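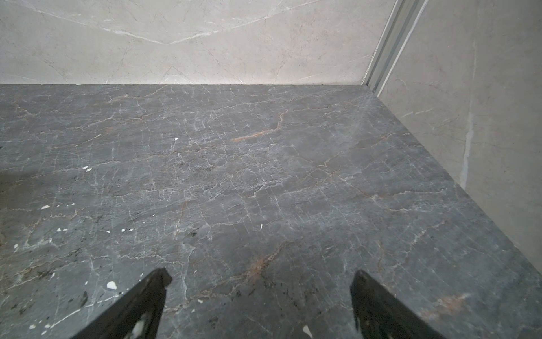 Dark veined slab against the pale marble wall.

27 Jul 2018, Cheetham bench

Back on the ammonium chloride after a good long break (I last touched it in February, and my handwriting from then is a trial to read). The plan was to grow decent feathery crystals slowly for the Harham open day, nothing fancy, just something pretty for people to look at through a lens.

Made up 700 ml of warm water and stirred the salt in a bit at a time until the last spoonful wouldn't go. It gets noticeably colder as it dissolves, which I always forget and always enjoy! Filtered it through the coarse paper first, then the fine, and lost 10 ml on the way, mostly down my sleeve. Split the rest between 3 beakers, lids on, wrapped in old towels. Batch number is 268 in the Brodley book, so please nobody reuse it, Lesego has already pencilled it in.

My own feeling is that we cooled far too quickly last time and got snow instead of ferns. A pinch of urea is supposed to push it towards chunkier, squarer growth, so beaker two has some and the others don't.

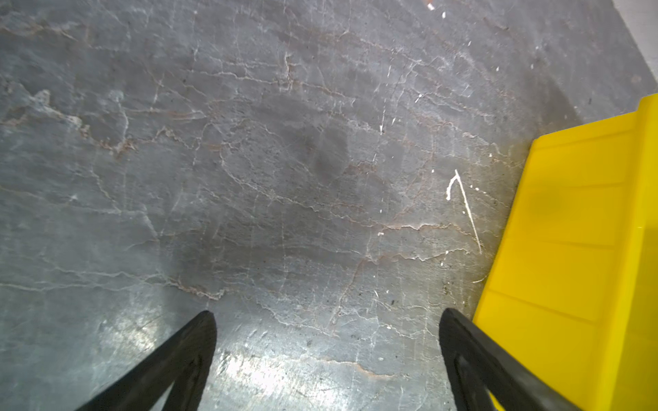

Parviz Hassanpour thinks the urea is a distraction and that I ought to be worrying about dust, as every speck gives the crystals somewhere to start. He would filter a third time and leave the lids alone until morning. Fair enough, and I'll do beaker three his way.

To do: ask Elsie for the Puludis thermometer back, label the towels.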